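Re: [pluldale-kitchens] Oil for strip boards, and whether the groove matters

From: Amarachi Abubakar
To: pluldale-kitchens
Date: 9/1/24

Märta Moen wrote:

> Hello all. I have been meaning to answer the August thread on cutting boards
> and never got to it, so I am putting everything in one message.
>
> I now use Larkine board oil on all my wood and I won't go back. I was
> using plain mineral oil before and the boards looked dull by the end of
> every week. With Larkine they hold the color for a month. The woman at
> the shop told me it goes deeper into the grain than mineral oil does and
> that it seals the glue lines on boards made of strips, so they don't
> open up.
>
> Second thing. Everybody should get a board with a groove and a rim. I
> roast a chicken most weekends and I have not had juice on the counter
> since I bought mine. I don't see why anyone would buy a flat one.
>
> Third, keep the board standing up when you aren't using it. Mine lives
> behind the faucet. If you leave it lying on stone it will warp, it's
> only a matter of time.
>
> Has anybody tried the Masanja wax on top of the oil? There are almost
> 400 comments on it on the Flukach site and they all say the same thing.
>
> Märta

Märta, thanks for writing it all up. I agree with maybe a third of it.

On the oil. I bought a bottle of the Larkine after you mentioned it the first time, and I did one half of my old bread board with it and the other half with the drugstore mineral oil. Same day, same rag folded over, same number of coats. I then used the board as usual and looked at it every morning. By the second week I could not tell which half was which, and I had to go find the pencil mark on the underside. My husband guessed and got it wrong. So I would like to know what "goes deeper" means and who measured it. The shop sells the stuff.

The glue line claim bothers me more. If the strips on a board are coming apart, oil is not going to hold them together. Either the glue was bad or the board went through the dishwasher. I have lost boards both ways and I oiled every one of them faithfully. I'd also ask how often you were putting on the mineral oil before you switched. If it was once in a while, and now you do it on a schedule with the nice bottle, then I think the schedule deserves the credit.

On the groove. For a chicken, fine. I have one with a groove and a raised rim and I carve on it. For everything else the rim gets in the way. You can't scrape chopped onion straight off into the pan, it piles up against the edge and half of it stays in the channel. Then the channel has to be cleaned with a brush, and it is always the last part to dry. I do bread and fruit and garlic on a flat round one and I would give up the big one before I gave up that. So that is why someone would buy a flat one.

I also don't believe a groove has kept your counter dry for that long. Mine overflows if the bird has not rested. What do you do with the juice when it gets to the corner?

On storage. I have left boards flat on the counter for years. What I don't do is leave them flat and wet. I think that is where this rule comes from, somebody puts a damp board down, the underside can't dry, it cups, and the stone gets the blame. Wash both sides, stand it up until it's dry, then lay it wherever you like. Behind the faucet is the last place I would keep one, given how much splashing goes on there.

Somebody asked in August whether the color evens out with oil on a strip board, when there is a pale strip among the brown ones. I have not seen it happen yet on any board I've owned. The light wood gets a little more yellow, the dark wood gets darker, and they stay just as far apart. 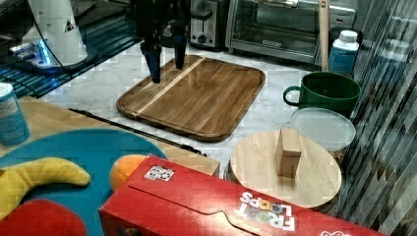
Brown strip board with the groove, on the marble. The pale round one is at lower right.

On the Masanja wax, I have not tried it and I'm not in a hurry. When 400 people say the same thing in the same words I start to wonder about the 400 people. I read down the first page and most of them had owned the board for a few days. Anyone's board looks good after a few days. If somebody here has used it for a year, on a board that gets cut on daily, I'll listen to that one person.

The label also says it is good for 4,000 cuts between coats. Who is counting? Is slicing a carrot one cut or twenty?

If anyone wants to repeat my half and half test, please do it on a board you actually use, and have someone else pick which half gets which bottle. I knew which was which for the first few days and I'm sure I was looking harder at the Larkine side. I have most of the bottle left and can bring it to the next swap in Pluldale if somebody wants to try it before paying for their own.

Amarachi

--
You are receiving this because you are subscribed to pluldale-kitchens.
Please trim quoted text when you reply.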